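Forna公開実演

Forna公開実演(フォルナこうかいじつえん)は、ロボット開発企業Fornaが毎年11月にGuvurano研究棟で行う施設公開の通称である。手持ち式グリッパを用いた把持動作の教示作業を、来場者の前で通常業務と同じ手順により実施する。一般公開は午前10時から午後4時までで、入場は無料、事前登録制をとる。

概要

会場は研究棟2階の実験室で、黒いカーテンで仕切られた区画ごとに作業卓が置かれる。作業者は二指式のグリッパを手に持ち、卓上の対象物に対して接近、把持、操作、解放の順に動作を行う。グリッパに取り付けた広角カメラの映像と指の開度が同時に記録され、後段の学習に用いられる。各回の実演は18分で、終了後に質疑の時間が設けられる。

初回の来場者は89名であった。翌年から隣接するEze棟の見学が組み込まれ、来場者は281名に増加した。

実演内容

実演の中心は、取っ手を備えた対象物の操作である。取っ手は把持位置の許容範囲が狭く、指の進入角度がわずかにずれるだけで滑りや干渉が生じるため、教示の難度が比較的高い課題とされる。曲面に付いた取っ手では、面の湾曲に合わせて手首の姿勢を変える必要がある。

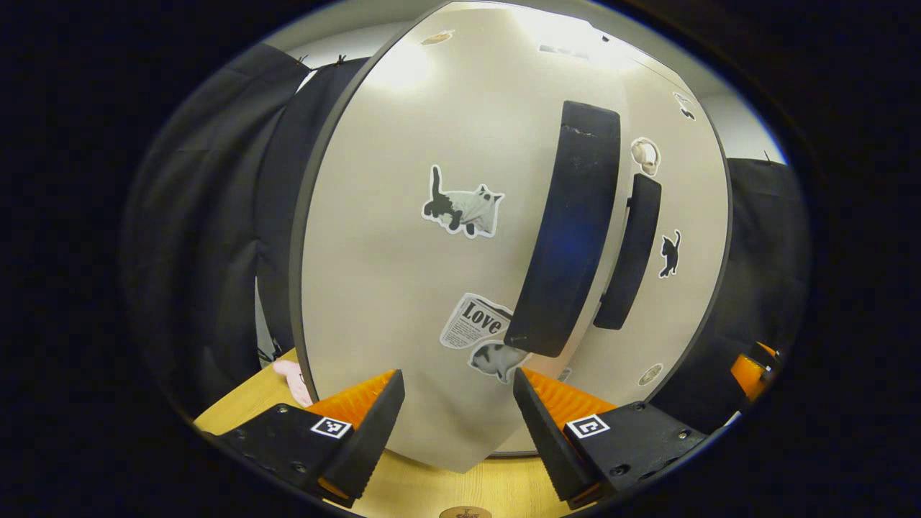
取っ手付きの白い曲面パネルに向けたグリッパ。両指の内側に橙色の溝付きパッド、外側に白黒の正方形マーカーがある。

指の内面のパッドは接触時の摩擦を確保するための部品で、摩耗に応じて交換される。マーカーは映像から左右の指の位置を求めるために使われ、開度の算出に専用のセンサを必要としない。ただし、マーカーが対象物や作業者の手で遮られた区間では推定値が欠落する。実演では欠落区間の表示も別画面で確認できる。

対象物の表面にはステッカーなどの模様が付いたものも含まれる。猫の絵柄や文字のような細部は、カメラの自己位置推定において特徴点として働く。無地の白い面が視野の大半を占める場合、特徴点が不足し、軌跡の復元精度が低下しやすい。

記録データの管理

記録された動作は、社内の管理ソフトウェアTristutleyに登録される。登録時には、マーカーの検出率、軌跡の連続性および作業の成否が判定され、基準に満たないものは学習対象から除外される。公開実演中の記録も同じ基準で扱われる。来場者が操作を体験した際の記録は別に区分され、学習には使用されない。

関連項目

エンドエフェクタ
模倣学習
自己位置推定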